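2021-12-22

Got in at half past eight and the heating was off again, so I worked in my coat until ten. Anca was already there. She had left the overnight run going and it had stopped at 1,745 grasp attempts out of the 4,000 we wanted, with the planner process dead and nothing useful in the log. The last line was a timestamp and half a joint state.

Spent the first hour finding out why. It was memory. The planner keeps a copy of the collision scene for every request, and I had assumed the old copies were dropped when the request finished. They are dropped if the request succeeds. If it fails, the error handler holds a reference so that we can look at it afterwards, and we never look at it, and it never lets go. I wrote that handler in July and remember being pleased with it. Changed it to keep the last 26 failures and throw away the rest. Ran the unit tests, then ran the simulated version with every request forced to fail and watched the memory graph. It went up, then flat, and stayed flat while I made tea. Pushed it.

Anca wants the failed scenes written to disk as well. I said yes but after the holiday. She didn't look happy, and I think she will do it herself tonight.

Then the thing I was meant to be doing today, the approach direction for the basket. Background, for when I read this back and have forgotten. Romana's perception node gives us a cloud and a set of boxes. A basket with holes in the sides comes out of the depth camera as a mess. Some rays stop at the plastic and some go through a hole and stop at whatever is inside, so the wall is half there. The planner sees gaps and thinks it can put a finger through them. In simulation the basket has solid walls, so it never tries. On the real table it tries about as often as it does anything sensible, and then the force limit trips.

Wian's suggestion was to fit a box to the rim and ignore the walls altogether. The rim is a solid band and comes out well in the depth. Take the rim, find the long side, drop four planes down to the table and call that the basket. It sounded too simple and I argued against it yesterday for longer than I should have. Wrote it this morning in less than a page of code and it works on the recorded data. The long side comes out within a degree or two of where I would draw it by hand, except when the arm itself covers a corner, and then it picks the short side and turns everything through a right angle. Added a check on the ratio of the sides. Not elegant, but it rejects the bad ones and asks for another view.

Lunch was soup from the place over the road. Irfan rang from Ernulbridge while I was eating. They want to know if the Sterenier release will have the basket picking in it. I told him the code would be in but switched off. He asked what that meant for the demonstration and I said it meant the demonstration would use the open tray, as agreed. He said he would pass it on to Simanjuntak. I wrote the conversation down in the shared notes straight afterwards, because last time there were two versions of what had been promised.

Afternoon on the real arm. Prasetyo had recalibrated the wrist camera while I was at my desk, and he had changed the convention for the optical frame to match the driver. This is the right thing to do but he hadn't changed it in our launch file. So for the first few tries the arm set off calmly in the wrong direction and I had my hand on the stop button every time. Found it by drawing the camera axes in the viewer and seeing the blue one pointing back up the arm. One line to fix. We agreed that the calibration file should carry the convention in its header and that the loader should refuse a file without it. Prasetyo is doing that now.

After that it got better. I ran the view planner at low speed. It starts from a wide view, picks out the basket, and chooses the next wrist pose by how much of the rim it expects to see from there. I have been weighting it towards steep views, because the inside matters more to us than the outside. A steep view of the far rim is good and of the near rim is poor, and the score didn't know the difference. Changed it to score each side separately and take the lowest. The poses it picks now are less steep and further back.

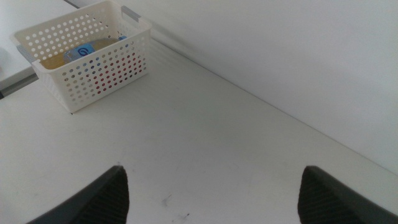

The other trouble is the bottle. Clear plastic gives almost no depth at all. What comes back is the label, floating on its own, and the node was reporting a small flat thing with no neck and no base. Romana has a second model that works on the colour picture alone and draws an outline, and she sent it over at three. I took the outline, took the depth from the label only, and assumed the rest of the bottle lies along the same line. For a bottle lying on its side that is fair. For one standing up or leaning in a corner it isn't, and I have put a comment in the code saying so.

I still don't like how the two sources are merged. At the moment the outline wins whenever its score is above a threshold, and I picked the threshold by looking at a few cases and moving it until they looked right. It should be fitted on the held-out set. Cikent has the labelled set on their server and my access ran out last week. Asked Romana to send me a copy.

Also the free-space check. The table is white and so is the wall, and with flat light the stereo has very little to match on. There are holes in the cloud where the surface is plain. The planner treats unknown as blocked, so it avoids open table for no reason. I don't want to treat unknown as free. For now I fit a plane to the table at start-up and fill the gaps from that, only below a set height. The wall is handled as a fixed plane in the cell description, typed in by hand from a tape measure.

Eight clean approaches in a row before I stopped, at low speed, no closing of the fingers, only moving to the pre-grasp pose and back out. Saved the recordings and wrote down the commit next to them.

Restarted the overnight run before leaving, with the memory fix and the new score. Set it to email Anca and me if the planner dies. Left at twenty to seven. Need to buy bread, and ring my sister back about the train.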